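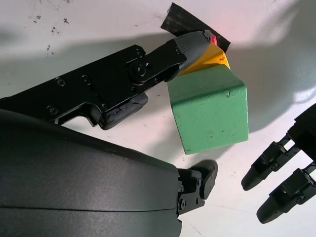 Wollex hand, two-arm bench set
Product code 2209
Made by Prirketti, sold and looked after by us at Wotlow

I've been selling bench kit for years and I still get a bit giddy when one of these goes out of the door! The Wollex is a black jointed hand with a rounded grey fingertip and a rubbery pad along one finger, and it's meant for the sort of small picking and placing that makes people's wrists ache by Thursday.

We always start new customers off with painted wooden blocks. Press one, nudge it, sit a little yellow one by a green one, do it again. It looks like playtime (my nephew thinks it's my whole job) but it's the quickest way for your own staff to get a feel for how hard the fingers push. The blocks get chipped. Don't worry about it, we'll send more.

What it changes for your people

The question I get most is whether somebody loses their job. I can only tell you what I've seen. At Barbosa, where they pack sample boxes, Felicidad Dizon used to do the filling by hand all shift. Now she sets up the bench in the morning, shows the hands the new box layout and spends the rest of her day on checking and on the awkward orders, which she likes a lot better. She did say the first fortnight was a pain, and that she missed chatting across the table while she packed. Fair enough. They've moved the benches closer together and that helped a bit.

Pay is worth sorting out before we deliver. Barbosa put the two setters up a grade and I think that was right.

What you get

2 arms with hands fitted
60 practice blocks, mixed colours
Roll of black tape for marking out the table
Screwdriver for the finger joints
A day's training at your place with Mirela Sales

You'll need your own table. A white top is nice and bright but it does show every smudge and scratch, so have a cloth handy.

Spare fingertips and pads are on the parts page. If you want to come and have a go first, ring the shop and ask for Mirela. She's in most days in June apart from when she's out training, and she'll put the kettle on.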